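Why Does the Washing Machine Have a Window?

Grown-ups say the washing machine is boring. These are the same people who will stand and watch a kettle, so let's ignore them and look inside.

A front-loading washing machine is a drum lying on its side. You put clothes in, shut the door, and the drum goes round. A top-loader works standing up and needs to be nearly full of water. The front-loader is lazier. It keeps a puddle in the bottom and drops your socks into it again and again until they are sorry.

How does it drop them? Run your hand round the inside of a drum (when it's switched off, please) and you'll feel ridges sticking out of the wall. They are called baffles, or paddles. As the drum turns, a baffle scoops up the washing and carries it towards the top, where it falls off with a flop. People used to do the same job by bashing shirts on rocks, and the shirts did not enjoy that either.

Then comes the spin. The drum can whizz round more than 1000 times in a minute. The clothes get pressed against the wall and the water flies out through small holes. Tumble dryers have a drum and baffles too, but they turn slowly and blow warm air through, so everything comes out fluffy and one sock comes out missing.

Now for the window. The glass isn't flat like the one in your bedroom. It bulges, like a mixing bowl, and in most machines the bowl pokes inwards. This pushes the washing back into the drum, where it belongs, and keeps it from getting caught in the doorway. Round the opening of a washer there is usually a soft rubber ring called a gasket. The door squashes against it and the water stays in. The gasket is also where hair clips go to live.

Big machines in shared laundry rooms often have a number on the front, so you can remember which one ate your pyjamas. Next time you're near one with its door open, look at the glass from the side and see how thick and curvy it is.
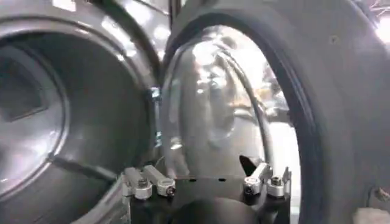
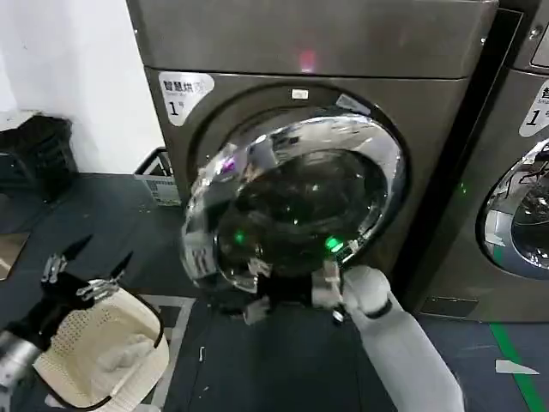
Tín Bùi wants to know why the door won't open the second the washing stops. Liên Bùi says it's the lock: it waits until the drum is still and the water has gone, and on her machine that takes 3 minutes, or one very long song. Pulling the handle harder, she adds, has never made it any quicker.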